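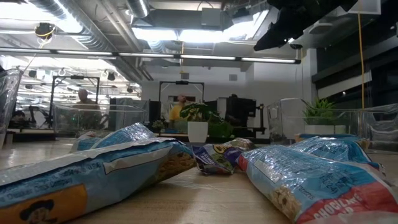 Granola bars in blue wrappers, and one marked "Chocolate Chip" in white letters.

Why Do Snack Bars Come in Shiny Wrappers?

Sorting is when you put things into groups. You can sort socks, leaves, coins or books. You can also sort snack bars, and while you do it you can learn a lot from the wrappers.

What is a wrapper for?

A granola bar is made mostly of oats, with something sticky to hold the oats together. Oats are dry when they go into the bar. If you leave a bar out with no wrapper, air gets to it. In a damp place the bar takes in water from the air and goes soft. In a dry place it loses water and goes hard. Either way it doesn't taste as good.

A wrapper keeps the air out. It is made of very thin plastic film, and often there is more than one layer. Some wrappers have a very thin coat of metal on the inside. Light can't get through metal easily, and neither can air.

The ends of a wrapper are called crimps. A machine presses the film together with heat, and the press leaves small ridges. Run your fingernail across one and you can feel them.

What do the words tell you?

Makers have to print certain things on the package. Look for these:

The name of the food.
The list of ingredients. The one there is most of comes first.
The nutrition facts, which tell you how much sugar, fat and fiber is in one serving.
The name of the company.

If you or a friend has a food allergy, the ingredients list is the part that matters most. Always ask an adult to read it with you.

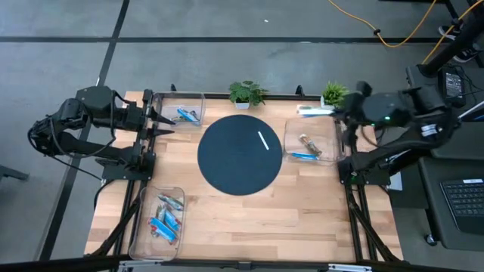 Clear bins let you see what is inside without opening anything.

How do you sort them?

First you need a rule. A rule says what makes two things belong together. You could sort by color, by flavor or by size. Pick one rule and stick with it until every bar has a place.

Karim Nimri, who is in third grade at Callent School, sorted his family's snack shelf by color. Blue wrappers went in one bin and red ones went in another. Then he found a wrapper that was blue and red and white. Which bin should it go in? Karim changed his rule to "the color that covers the most space." That worked for nearly all of them.

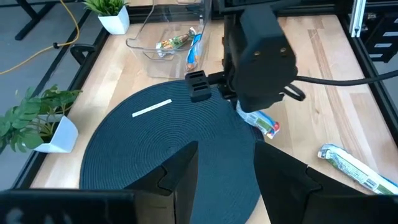 Flavor is a harder rule, as you have to read each label. It is also more useful. Two bars can be almost the same color and taste very different – one may have peanuts in it and the other may not.

Try it yourself

You need a clear table, 3 bins or bowls, and a mix of wrapped snacks. Put the snacks in one pile. Decide on your rule and say it out loud. Then sort. When you are done, mix everything up again and try a different rule. Did the same bars end up together?

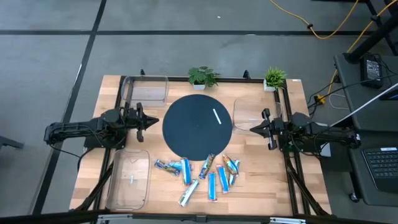
A good sort starts with everything out where you can see it. Spread the bars so that you can read the labels, and turn over any that are face down. Shiny film makes this tricky, and when blue and white wrappers lie on top of each other, as they do below the round mat, it can be hard to tell where one bar stops and the next begins. Slide them apart before you start.

Put the wrapped bars away in a cool, dry cupboard when you finish. Check the date on each one, and put the oldest at the front so it gets eaten first.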